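Sondanero 2.4: constrained-motion planning and the crank task

The 2.4 release of Sondanero went to the lab machines at Gidemholm on Sunday, March 1, 2020. Most of the changes are in the constrained-motion planner and in the controller layer beneath it. Users who only run free-space reaching will see no difference in behavior, apart from a new log format. Anyone running tasks with a held mechanism should read the notes that follow before moving a task file over from 2.3.

In 2.3 the planner handled a crank, lever or hinge by sampling waypoints along the expected path of the handle and solving inverse kinematics for each one separately. The solutions were then joined by a spline in joint space. This works when the waypoints are close together and the arm stays away from singularities. With wider spacing the spline leaves the arc between waypoints, and the error goes straight into the grip as side load. On the crank fixture we saw peaks high enough to trip the wrist force limit in the upper third of the turn, where the elbow is nearly straight.

Version 2.4 replaces the waypoint method with projection onto the constraint. The mechanism is described once, as a joint with an axis, a radius and limits, and the planner grows its tree on the surface that the joint defines. Each new sample is projected back by Newton iteration until the residual is under tolerance. If projection does not converge in 21 iterations the sample is thrown away. Rejected samples are cheap, and in our test set they did not dominate planning time. Median time for a full turn on the Zaneck benchmark fixture went from 170 milliseconds to 65 on the same machine, mainly from having far fewer collision checks to repeat. 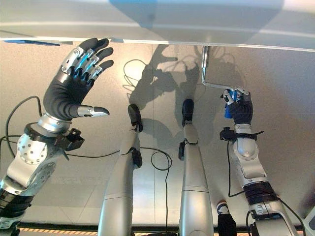
Collision checking took the largest share of the work in this release. The old checker used one capsule per link and treated everything not listed in the task file as free space. The new one loads the full link meshes, reduces them to convex pieces at startup and tests pairs in order of how close they were at the last step. Held objects are now part of the model. With the right hand closed on the blue grip of the crank, the rod running up to the white panel is attached to that hand in the collision tree, and the two long limbs standing between the arms are tested against it at every step. Contact between the fingers and the grip is allowed by a named exception, and the exception is removed when the hand opens. Cables are still not modeled. The checker has a padding value for each link, and users with external wiring should set it by hand.

The idle arm is handled differently as well. In 2.3 it was frozen at its last commanded pose and could block a plan that would have been valid with a small shift. In 2.4 it can be marked as fixed, parked or yielding. A fixed arm is an obstacle. A parked arm may be sent to its stored pose before planning starts. A yielding arm is included in the search with a cost on its motion, so it moves only when the plan needs it. Yielding mode roughly doubles the number of joints in the search and should not be the default. We use it for fixtures where both hands work close to the same panel.

On the control side, the hybrid force-position controller now reads the constraint directly from the planner. Position gain is applied along the arc and compliance across it, with the frame updated at each control cycle. Before, the frame was updated at waypoints only, and a slow turn could spend a long time with the compliant axis pointing the wrong way. Patricio Farías rewrote this part and added a check that stops motion if the measured handle path departs from the modeled axis by more than a set distance. The most common cause in testing was a wrong radius in the task file.

Perception changes are small. The handle pose estimator, Majimbun, now publishes its covariance along with the pose, and the planner refuses to close a grasp if the uncertainty along the grip axis is over the limit. Once the hand is closed, the visual estimate is dropped and the handle position is taken from the arm's own kinematics. Estimates made with the fingers over the handle were too noisy to be of use — the old behavior of blending the two sources has been removed and there is no flag to restore it.

Task files from 2.3 load with a warning. The waypoint block is ignored and a mechanism block has to be added. The converter script fits an axis and radius to existing waypoints and prints the fit error, which should be checked before the file is run on hardware. Known issues: screw joints with a non-constant pitch are not supported, and the log viewer shows the wrong sign for wrist torque on the left arm. Fixes for the viewer are planned for April.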